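Forum Textilpflege › Farben und Drucke

Thema: Pigmentdruck auf Baumwolle blutet nach 5 Wäschen aus

Dravotier
Bettwäsche, 100 % Baumwolle, Pigmentdruck, gewaschen bei 60 Grad mit Vollwaschmittel. Das Rosa hellt fleckig auf, die Zweige verlieren Kontur. Schleuderdrehzahl war zu hoch eingestellt, das weiß ich inzwischen. Frage: Binder nicht ausgehärtet oder Bleiche im Waschmittel? Es geht um Muster dieser Art, Rosa mit dunklen Zweigen: 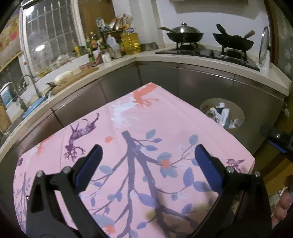 Tarun Kaushik
Beides möglich. Vollwaschmittel in Pulverform enthält meist Bleichmittel, Colorwaschmittel in der Regel nicht. Erst das Waschmittel wechseln, dann urteilen. Außerdem auf links waschen und die Trommel nicht vollstopfen.

Plella
Widerspruch. Pigmente reagieren auf Sauerstoffbleiche ziemlich träge. Bei Pigmentdruck ist Abrieb der Normalfall, und den sieht man zuerst an dunklen Linien. Reibprobe machen: weißes Tuch, trocken und feucht, je 10 Hübe.

Tarun Kaushik
Abrieb erklärt die Konturen, aber keine Flecken im Fond. Der kann auch reaktiv gefärbt sein, das ist dann ein anderer Mechanismus. Optische Aufheller kommen noch dazu.

Dravotier
Reibprobe gemacht. Trocken nichts, feucht leicht grau. Der Fond gibt nichts ab. Zweiter Bezug, bisher nur mit Color bei 40 Grad und 400 Umdrehungen gewaschen, hat keine Flecken.
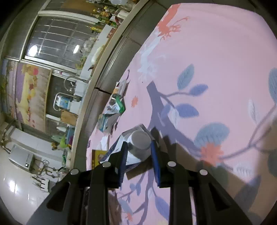 Großes Blattmuster auf rosa Grund, Blätter blau, Blüten korallenorange

Rhodri Parry
400 ist mir zu wenig, da trocknet Baumwolle ewig. Ich bleibe bei 800 und habe keine Probleme – allerdings mit Flüssigwaschmittel.

Plella
Die Drehzahl ist nebensächlich. Gescheuert wird im Waschgang, bei zu wenig Wasser. Programm »Pflegeleicht« nehmen, halbe Beladung. Beim Abrieb bleibe ich.

Dravotier
Gut, nächster Durchgang mit Color, 40 Grad, halbe Beladung. Ergebnis im Oktober.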